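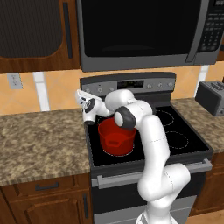

Cleledum Kitchen Benchmark: Frequently Asked Questions

Last revised in February. Maintained by Houda Ragab and Renato Manalo.

What does the method do?
Grornum is a two-stage policy for moving cookware in simulated kitchens. The first stage predicts a grasp pose from the camera images and the text instruction. The second stage outputs joint targets until the grasp pose is reached, then repeats the process for the release pose. The two stages are trained separately and share an image encoder.

Which task do the reported results cover?
Pot relocation on an electric range. The instruction names the pot and a target burner. An episode is a success if the base of the pot is inside the target ring, the pot is upright, and the gripper is open and clear of it when the time limit expires.

How many episodes are in an evaluation run?
50 per checkpoint, with fixed seeds. The seed sets the starting burner, the rotation of the pot and the initial joint angles of the arm. Please do not report a mean over fewer.

Why is the microwave in the collision model?
It hangs over the range and limits how high the elbow and wrist can travel. An early version left it out, and the planner used to generate demonstrations routed links straight through the door. Fadwa Younis regenerated the full demonstration set after that. Checkpoints trained on the old set will load but should not be compared with current numbers.

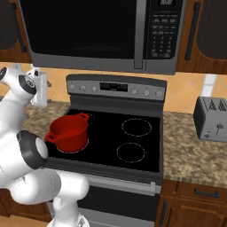
Contact with the microwave or the backguard does not end an episode. It is logged under "contacts" and reported in a separate column.

Does the policy see the simulator state?
No. It receives images, joint angles and gripper opening. Object poses are used only by the demonstration planner and the success check.

Which failures are most common?
Handle approach errors. When the handle points away from the arm, the predicted grasp is often correct in position and wrong in yaw, so a finger lands on the rim. The second group is early release — the pot is let go while its base still overlaps the ring outline. Shaimaa Morsy's error tables list both by starting burner.

Does the shared encoder matter?
Yes, but less than we expected. Separate encoders gave the same ranking of checkpoints and took longer to train. We kept the shared one for memory reasons.

Has this been run on hardware?
Not by us. All results are from simulation and we make no transfer claim. The contact model treats the pot as rigid and empty, and friction at the cooktop is a single constant.

Can I use a different arm?
The joint limits and link meshes are read from one robot file. Replace it, then rerun the planner. A policy trained on the default arm will not work on another without retraining.

Why do my scores change between machines?
Usually the renderer. Shadow settings alter the glass cooktop enough to hide the burner outlines. Use the Mahrous preset and check that the version string in the log matches the release notes.

Where do I send questions?
Write to Aníbal Betancur through the Rorasen contact form. Include the seed, the checkpoint name and the full log. Reports without a log are closed on Wednesday of the following week.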